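Visita ao laboratório de manipulação da Prellevach: o que se aprende com um braço que recomeça sempre do mesmo sítio

A visita estava marcada para as 14h30 e começou com uns minutos de atraso, à porta do edifício antigo da Prellevach, onde funciona desde outubro o laboratório de manipulação. Éramos um grupo pequeno, quase todos de empresas de montagem e embalagem, e a maior parte vinha pela mesma razão que eu: perceber se os métodos de aprendizagem por demonstração já servem para alguma coisa fora do meio académico.

Deram-nos crachás, uma folha com o percurso e um café fraco. A apresentação inicial durou mais do que o previsto. O projeto chama-se Zindcombe e estuda uma questão bastante concreta: quantas demonstrações são precisas para ensinar uma tarefa simples a um braço robótico e, sobretudo, como devem ser distribuídas. A ideia corrente é que mais demonstrações dão melhores resultados. A equipa quis saber o que acontece quando o número fica fixo e só muda a variedade das posições de partida.

O ensaio que nos explicaram usou 200 demonstrações por condição. Na primeira condição, o braço partia sempre do mesmo ponto e a peça era colocada numa zona estreita da mesa. Na segunda, tanto a posição do braço como a da peça mudavam de uma demonstração para a seguinte. A tarefa era igual nas duas: pegar na peça e pousá-la noutro sítio. Depois do treino, cada modelo foi avaliado com a peça em posições que não tinham aparecido nos dados.

O resultado está num cartaz do corredor: 39 por cento de tentativas bem-sucedidas na primeira condição, 77 por cento na segunda. Os investigadores foram prudentes. Trata-se de uma única tarefa, com um único tipo de peça, e a repetição noutra bancada ainda não está feita. Também disseram que o modelo treinado com posições variadas é mais lento a aproximar-se da peça e que por vezes corrige a trajetória duas vezes antes de fechar a pinça. Para quem trabalha com tempos de ciclo, isto conta.

Passámos depois à sala das bancadas. É mais pequena do que eu esperava e estava quente. Ficámos atrás de uma linha marcada no chão e só podíamos avançar quando os braços estavam parados. Vimos quatro sequências de recolha seguidas. Uma pessoa conduz o braço à distância, termina o movimento, confirma no teclado se a demonstração é válida e volta a preparar a bancada. Ao fim da segunda já se percebe porque é que a recolha é a parte cara do processo.

Houve uma pergunta sobre a câmara do pulso. Responderam que o modelo recebe as imagens dessa câmara e de outra, fixa, e que a do pulso pesa mais na fase final da aproximação — o que também torna o método sensível a mudanças na superfície da mesa. Estão a preparar um ensaio só sobre isso, com toalhas de cores e padrões diferentes. A Gurnunano, que fornece o software de registo, colabora nessa parte.

Falou-se ainda da calibração. No início de cada sessão, o braço é levado a uma posição de referência e grava-se uma imagem com a mesa livre de peças, que serve de comparação ao longo do dia. A toalha cinzenta com a quadrícula branca ajuda quem olha para os registos a notar um desvio da câmara, embora o modelo não receba qualquer indicação sobre as linhas.

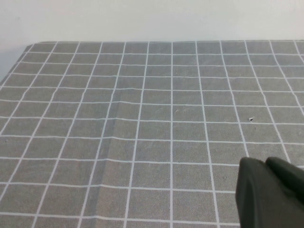
Engelbrecht, que fez a visita no mesmo grupo, comentou à saída que a comparação lhe parecia incompleta, pois faltava uma terceira condição em que variasse apenas a peça e o braço partisse sempre do mesmo ponto. Sem ela, dizia, não se sabe qual das duas variações fez subir o resultado. É uma objeção justa, e a equipa reconheceu que essa condição está prevista mas ainda não foi recolhida.

A última meia hora foi de conversa livre. Perguntei pelo tempo necessário para recolher um conjunto completo e disseram-me que depende muito de quem opera. Um operador com prática rejeita poucas demonstrações; um principiante pode perder uma manhã inteira. Perguntei também se os dados serão publicados. Serão, mas só depois da repetição na segunda bancada — e sem data prometida.

As inscrições para a próxima visita fazem-se na receção da Prellevach. O estacionamento é pago e convém levar calçado fechado, obrigatório na sala das bancadas.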